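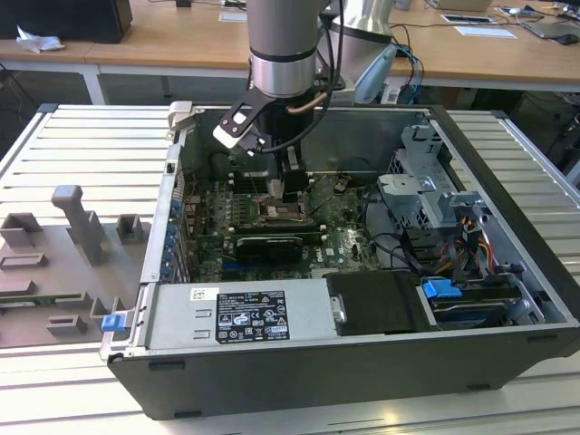

Week 4 notes: What the GDP leaves out

Okay, so last week we ended on the big formula, and a few of you stayed after to argue with it (good!). I promised I'd write up the argument properly, so these notes are longer than usual. Please read them before section, and bring the worksheet you started last time, even if it's half empty.

Quick refresher. Gross domestic product is the market value of all the final goods and services produced inside a country in a given period, usually a year or a quarter. Every word in there is doing a job. "Market value" means we add things up using prices. "Final" means we don't count the flour and then count the bread made out of the flour. "Produced" means a used couch changing hands doesn't count, although the fee you paid the website to list it does. And "inside a country" is the difference between GDP and the older GNP, which follows the residents and the firms they own wherever in the world the work gets done.

Most of the confusion on the worksheet came from "final," so let me do the bread again with numbers. A made-up mill called Bernex sells flour to a bakery for $76. The bakery, Pudgate, turns it into bread and sells the bread to households for $115. What goes into GDP is $115. If you wrote $191 you counted the flour twice, and you have plenty of company. You can also get there by adding up value added: $76 at the mill (I'm pretending the wheat was free, sorry, farmers) plus $39 at the bakery, and there's your $115 again. I like the value added way better because it makes you ask who did what.

Now for the part people wanted to fight about.

Work that has no price

Suppose Pudgate's baker stays home one Saturday-type morning and bakes for her own kids. Same oven skills, same loaf, same smell in the kitchen. The flour she bought is in GDP as consumer spending, but her labor isn't anywhere. If she swapped with her neighbor, so that each one baked for the other family and they paid each other the same wage, the total would go up, and the two families would be eating exactly what they ate before! The textbook version of this is the man who marries his housekeeper and brings the national income down. It's a creaky old example and I apologize for it, but it does stick in your head.

This matters most when you compare across time. When a lot of people move from unpaid work at home to paid work outside it, and then buy the cooking and the child care they used to do themselves, some of the growth you see is real new output and some of it is old output that finally got a price tag. The plain GDP number won't tell you how much is which. For that you need time-use surveys, where people fill in diaries of how they spent their day, and then somebody has to pick a wage to multiply the hours by. Do you use what a hired cook would charge, or what the person gave up by not being at her regular job? Those give really different answers. I lean toward the hired cook, but I go back and forth on it.

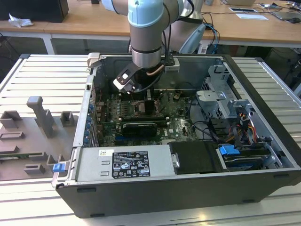
Department of Economics and Social Studies

Repairs, cleanups and other bad luck

The second complaint is that GDP goes up when something goes wrong. A storm takes the roof off a house, the owner pays a roofer, and the roofer's work is counted. It should be counted, I think. The roofer did produce a roof. What's missing is the other side, the roof that was lost. GDP is a flow (how much got made this year) and the roof is part of a stock (how much we have), and the storm hit the stock. A bathtub is the usual picture: GDP tells you how fast the faucet is running and says zip about the hole in the bottom.

Net domestic product is the standard partial fix. You take GDP and subtract depreciation, meaning the wear and tear on buildings and machines over the year. It's a better number for lots of purposes and it gets almost no airtime, partly for the boring reason that depreciation is hard to measure and arrives with a lot of guesswork in it. Notice, too, that big disaster losses normally aren't treated as ordinary depreciation. They go in a separate account for other changes in assets, so even the net number won't show you the storm the way you'd hope.

Pollution is a cousin of this one. Say the Imlow tannery (made up again, I collect these) sells leather and dumps its waste in the river, and the town downstream pays to filter its water. If the town government pays for it, that spending is in GDP as part of G. If a bottling company buys the filters as a cost of doing business, it's an intermediate purchase and it isn't added separately. Same river, same gunk, different bookkeeping. Try to explain that to your roommate tonight and see if you can do it without looking at the page. 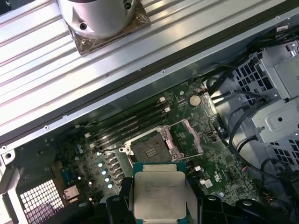 So should we throw it out? I don't think so, and neither did the people who built it. They were pretty open about the fact that it measures production and that welfare is another question. It's very good at telling you whether a recession has started, how big the tax base is, and whether factories are humming. If I had to run a central bank with only one number on my desk I'd take it and say thank you.

Where I get grumpy is when "GDP grew" gets reported as "people are better off." Two things to check every time: did it grow per person, and did it grow after inflation? An economy that expands 2 percent while its population also expands 2 percent has the same output per head as before. And even then an average can rise while most people in it stand still, but that's inequality, and it gets its own week.

For section

Read chapter 14, skipping the box on chain weighting unless you love that kind of thing (I do, come talk to me). Then write one page on this: pick a single activity from your own week that GDP misses, say how you'd put a dollar value on it, and tell me one thing that's wrong with your method. I care more about the last part than the first two.

Bohdan Pylypenko is running section again and has the answer key for the value added problems, including the Nechyporuk Dairy one, which had a typo in the printed copy. The cheese sells to households, so treat it as a final good. Pages are due February 10, 2021, on paper or through the course site, either one is fine with me.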